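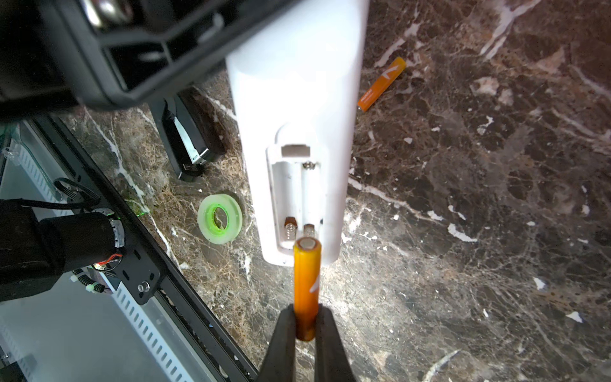
Fig. 7. AA cell and remote, battery compartment open.

Search the manual Go

Hernisum Fire Alarm Panel: Setting Up Phone Alerts for School Buildings

1. Log in at the panel with the installer code. The brochure says setup takes 7 minutes. Allow an hour.
2. Open Contacts and enter the front office first, then the district line.
3. Send a test alert and have each person read it back to you. "Delivered" on the panel only means the message left the panel.

Note: The Figueroa add-on claims to tell burnt toast from a real fire. We would not count on it. Evacuate on every alarm.

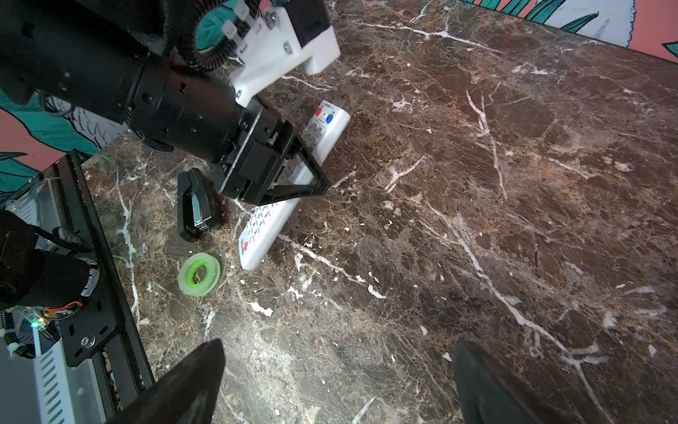
Wings Under Construction

4. Mark the closed wing as Zone 17. Do not pick "Ignore," whatever the contractor asks for.
5. Walk the zone at the end of each work day and check that dust covers are off the detectors.

CAUTION: Dust covers left on overnight will not show up as a fault.

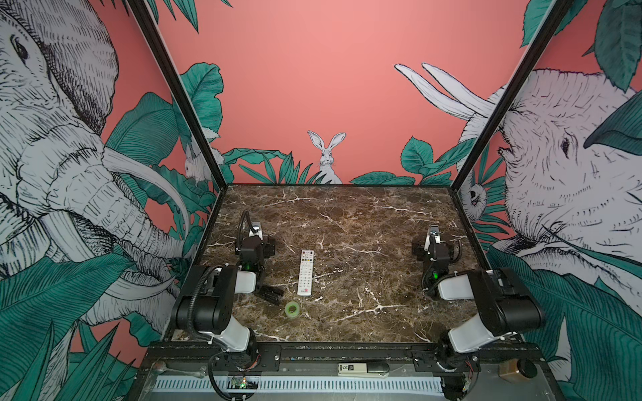

6. Put the zone back to "Normal" when work ends, then repeat step 3. A green status line is no substitute for a drill.

Last updated: November 2025

Related
Error 815: Line Not Found
Celtcombe Pull Station Wiring
Flirnirstead Siren Covers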